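Notebook, side table, Multness room
17 Jun 2020

Picked up the kitchen set again after leaving it alone since March, and I must say it was nice to have the plates out. I had forgotten how cheerful the colors are once they're on the pale table and out of that gray tub (which still needs a new lid, if anyone is ordering from Skodard). Wiped the tabletop first, both panels, and ran a dry rag along the seam where the crumbs like to hide. Then the plates in a row across the middle, pink at the left, yellow next, mint green last, with the cutting board in front and the fruit on that. The cloth went to the back by the wall. I meant to fold it properly and didn't, so if you come in and find it in a heap, that's my doing! 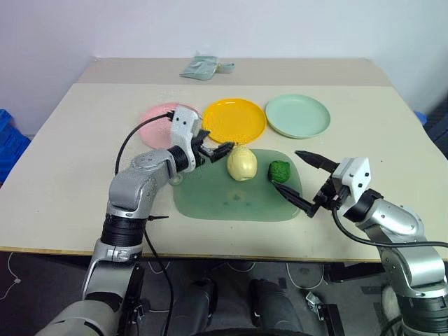
I do like having the board closer to the front than we had it in March. There's room to set a piece of fruit down without bumping a plate rim, and you can still get at everything behind. The mint plate wants to creep back over the seam, and I nudged it forward twice before giving up for the day. If it bothers you, try a bit of the Grasine tape on the underside, but please the thin one, the thick one leaves gum on everything.

The board itself could do with some care. There are stains on it, faint bluish ones with a yellowish edge, and I don't remember them from the last time. I'll give it 10 minutes in warm water with baking soda and see, and if that does nothing, 60 minutes, and after that we live with it. Please don't use the Cozma cleaner on it, I'm not sure what that does to plastic and I'd rather keep the board than have it spotless.

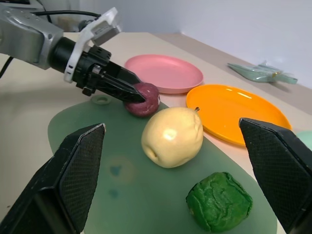 Pear and the purple fruit on the green board, stains toward the left.

To do: lid for the tub, soak the board, fold the cloth. Also write the shelf number, 31, on the tub itself so it goes back to the right place.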